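The Plosura Rooms, Upstairs

By the time Morag Purves had got the second radiator to come on, there were already people on the stairs, and she had to shout down to them that the doors were at half past seven and not a minute sooner, and would they mind terribly holding on to the rail, as the fourth step had gone soft again. They were very good about it. Comedy audiences generally are, before the comedy.

She had been running the night above the Plosura for longer than she liked to add up. It had begun as a poetry evening, and there had been one winter when it was mostly a man with a banjo, but it had been stand-up for years now, first Cereck Comedy Club and then, when the big place on Dow Street took to calling itself something very similar, just Upstairs. Five acts, an interval, and soup if the kitchen was in the mood.

Tonight the kitchen was in the mood and one of the five acts was missing.

"He's on the bus," said Ruairi Skinner, who was hosting, and who had his good jacket on, the green one that had belonged to his uncle. "He says he can see the bridge."

"Which bridge?"

Ruairi looked at his phone for a while. "He doesn't say which bridge."

Now, there are only two bridges between Brenitz and the Plosura, and if it was the near one then Danjuma Obi would be with them in ten minutes, and if it was the far one he would be with them in time to help stack the chairs. Morag thought about this while she cut up lemons. She was fond of Danjuma. He had done his very first five minutes in this room, in a sweater so thick that he'd had to stop halfway through and take it off, and the taking off had got the biggest laugh of the night (it stuck at the ears), and he had been wise enough to keep it in the act ever since. But he was closing the show, and a closer ought really to be in the building.

"Put Matvii on last," she said.

"Matvii's never done more than seven minutes."

"Then put him on last and tell him to talk slowly."

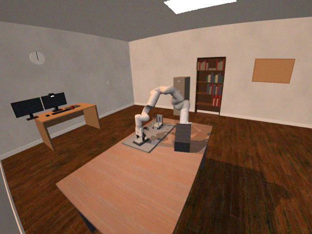 Matvii Talks Slowly

Matvii Nechyporuk was sitting in the back passage on an upturned crate, with his notes on his knee, and he took the news the way you might take the news that your house was going to be moved a little to the left. He nodded. He asked whether there was any water. Then he asked it again, having forgotten that Morag had already handed him the glass.

"How long do you need from me?" he said.

"Twenty minutes would be lovely," said Morag, and she patted his shoulder and left quickly, before he could do the sum.

The first half went beautifully. There was a woman who did a whole routine about her choir, and a pair of brothers who argued over a map, and then old Afshin Mousavi got up in his cardigan and told the story of the wedding cake, which most of the room had heard before and asked for anyway. He had once played a holiday camp to 700 people who had come expecting a magician, and after that, he liked to say, nothing could be done to him. He never hurried. He'd stop in the middle of a sentence to fold his glasses, and you would find yourself leaning forward to see how the folding came out.

At the interval he came through for his soup and found Matvii writing on the back of his own hand.

"What's that you've put?"

"It says 'goose,'" said Matvii.

"Is there a goose?"

"There was a goose. When I was nine. It's not really a joke, it's just something that happened, and I thought if I ran out of jokes..."

Afshin sat down on the step with his bowl and ate a good deal of it before he answered. "Start with the goose," he said.

So Matvii started with the goose. He stood up there with the microphone held too close, so that every P went off like a paper bag, and he told them about his grandmother's goose, and how it had hated him personally, and how it used to wait for him after school beside the gate with its neck down. He told it far too slowly, as instructed. Somebody near the front began to laugh in the gaps, quite helplessly, and then her whole table went, and Matvii looked at them with such honest surprise that it set off the rest of the room. He had nothing planned after the gate. He simply kept remembering things. There was a hat, and a neighbor with a broom, and a terrible afternoon when the goose got onto the school bus.

It was during the bus that Danjuma came up the stairs, out of breath, sweater over his arm, and put his foot straight through the fourth step.

He stood there with one leg gone to the knee and listened. Morag, who had hurried over to pull him out, found that he was waving her off.

"Leave it a second," he whispered. "I want to hear if it gets a seat."

It did get a seat. It got the driver's seat. Matvii came off after twenty-six minutes with the word on his hand all smeared, and walked right past everybody and out into the yard, and Ruairi had to go and fetch him back in for his bow.

Danjuma did ten at the end, mostly about the step. Then they stacked the chairs, and Afshin asked if there was any soup left, and there was, a little, so they had it out of mugs at the bar while Morag wrote next month's names on the board. She put the fifth one in, stood back to look, rubbed it out and wrote it again lower down, where the closer goes.

"You've spelled it wrong," said Matvii.

She handed him the chalk.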